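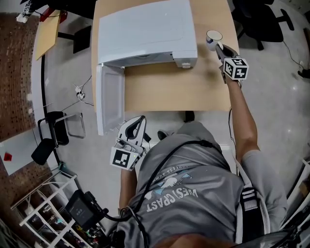
The Venby Fulska is a battery-powered bowling machine for cricket clubs and school nets. I had one on loan for a pre-season block and used it with senior and under-17 batters, mostly on synthetic wickets.

Construction is twin-wheel, with concave polyurethane wheels on separate motors. Each wheel has its own dial, so swing is set by the speed difference between them and the head is tilted to choose the plane. A ball joint under the head handles line and length. It locks with a single lever and did not creep during a session, a fault I have come to expect at this price.

List price is $2595 with battery, charger and tripod. The remote is extra, as is the 12-ball feeder.

Consistency was measured with a marked mat on a good length. With new dimpled machine balls the grouping was tight enough for grooving a single shot. With two-piece leather balls it opened up noticeably, and a ball fed seam-first behaved differently from one fed across the seam. Feed orientation matters more than the manual suggests.

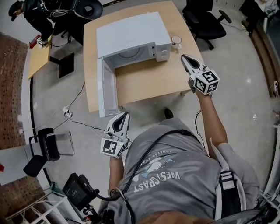 Spin is the weaker side. Off-breaks at slow settings drift and dip well enough, but leg-spin needs the head turned past its last printed graduation, and from there you are guessing. The older Nimley unit our club runs has a finer scale and is easier to return to a known setting.

Over the loan I logged 3972 deliveries, of which 716 were leather. Wheel wear was even, with light glazing that came off with methylated spirits and a rag. The battery lasted 3 hours at medium pace. Charging is overnight and there is no indicator beyond a red light on the charger.

Noise is moderate. Batters can hear a change in wheel speed before release, which gives away the slower ball.

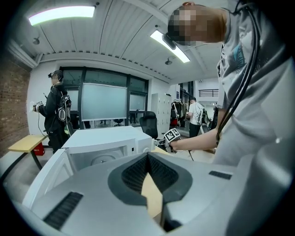 Transport is acceptable. The head lifts off with one pin and fits across the back seat of a hatchback. The tripod feet are plain rubber and slipped on damp concrete at Samarakoon Oval, so I would budget for spiked feet if you train on turf.

Recommended for pace work. Clubs with a serious spin program should try one first. The optional feeder was not tested.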